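Fendton Life Stories Project: Progress Report to the Morris Fund, September

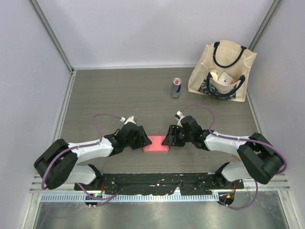

Dear Shagufta Abbasi, and all our friends at the Morris Fund,

When we wrote to you in the spring we had only just started sitting down with families in Fendton to help them put together memory books for the people they'd lost, and I'm so pleased to tell you that we have now finished 30 of them. Your grant of $3000 paid for printing, binding and a good secondhand scanner, which has been a blessing with the older prints (some of them had spent decades in attics and glove compartments!). Most visits begin with a shoebox emptied onto the table and a fair amount of silence, and then somebody picks up a picture and away we go. I've come to think the work is mostly a matter of staying close by, like those two grippers on either side of the little pink sponge, close enough to help and careful not to squeeze. Some families want to talk all afternoon, and we let them.

Ditte Laxdal has taken over the recorded interviews and has a lovely way with people who say they have nothing to tell. One gentleman in Dremine gave her 30 minutes on his late wife's pie crust before he got to how they met, and every word of it went into the book.

We did fall behind over the summer. The first printer trimmed the pages too close and three books had to be done over, so we moved the job to Ratard, who are slower but much kinder to the margins. The reprints came out of our own funds and not out of your grant.

This fall we'd like to hold an open evening at the Dremine library, starting at 7 p.m., where families can read a page or two aloud if they care to. You would be very welcome, and there will be pie. Receipts and the page of expenses are in the same envelope as this letter.

With warm thanks from all of us in Fendton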